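Skarnham Rugby Supporters Board > Match Analysis
Thread: Lineout numbers before the cup draw

dristgate_lock
2025-08-20
Went back through the warm-up games. We threw to the front on 34 lineouts and lost 5. Middle and tail combined: 10 throws, 2 lost.
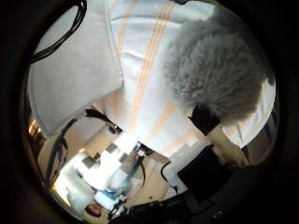
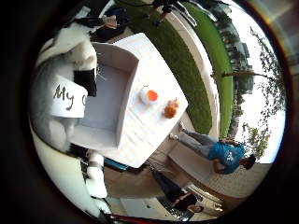
The sample at the tail is small, but the loss rate at the front isn't the problem. The problem is where the ball goes afterward. A front win gives the scrum half a slow, narrow platform and the maul gets going late. The orange stripes on that white cloth are close to what I'd like for the second jersey, by the way, as our jumpers are hard to pick out on video in the current one. Wanigasekara should be calling more to the middle.

piment9
Disagree. Ten throws tells you nothing. Pranab Wanigasekara calls front because our lifters are slow across the ground, and he did the same in February with a better pack.

dristgate_lock
Slow lifters argue for a shorter lineout. Five men, middle jumper, same walk-in.

Vasylenko_fan
A five-man lineout puts two extra forwards in midfield. Against a blitz defense they get isolated. I'd keep seven and change the timing of the throw.

piment9
Timing I can accept. The hooker waits for the lift before he releases. Any decent opponent reads that.

tighthead_tom
Were the losses steals or crooked throws? Those need separate columns.

dristgate_lock
Two crooked, three stolen. All three steals were inside our own half.

piment9
Then it's a calling problem in our own half only. Leave the rest alone.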